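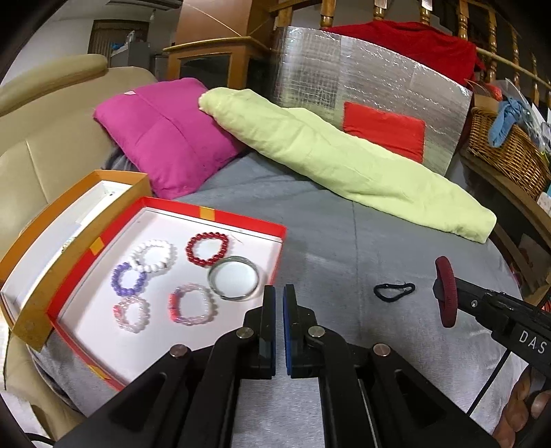
What does the Plundby guideline cover?
It sets rules for recording small-object handling with hand-held grippers in private homes, from the choice of objects to the checks made before a recording is accepted.

The Plundby guideline is a code of practice for robot training data, drafted by Frida Arnardóttir and Malou Hafþórsson at Tatier. The current edition is dated November 12, 2024. It has 9 sections and replaces a draft circulated in October.

Section 3 deals with jewelry and other ring-shaped items. Beaded and rigid pieces are to be mixed in one container, as the two deform differently under load. Pads must be wiped between sessions, and both fingers fully opened before each approach.

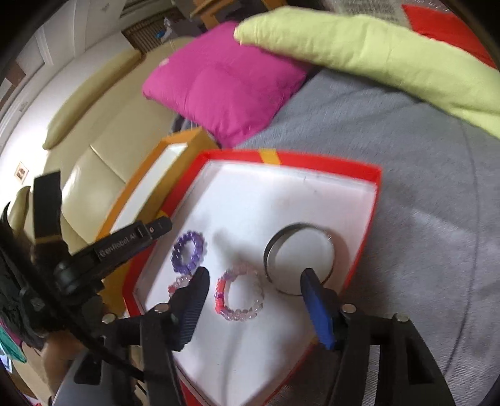 Containers should have a plain floor and low walls. An item resting against another may be gripped only at a point clear of its neighbor. Dragging a piece along the floor of the container is recorded as a fault, as is any contact between a finger linkage and the rim.

The guideline was tested at Tirkamdale on more than 3,000 recordings, of which 920 were rejected. Section 8, on cable routing, was rewritten afterward. Compliance is voluntary.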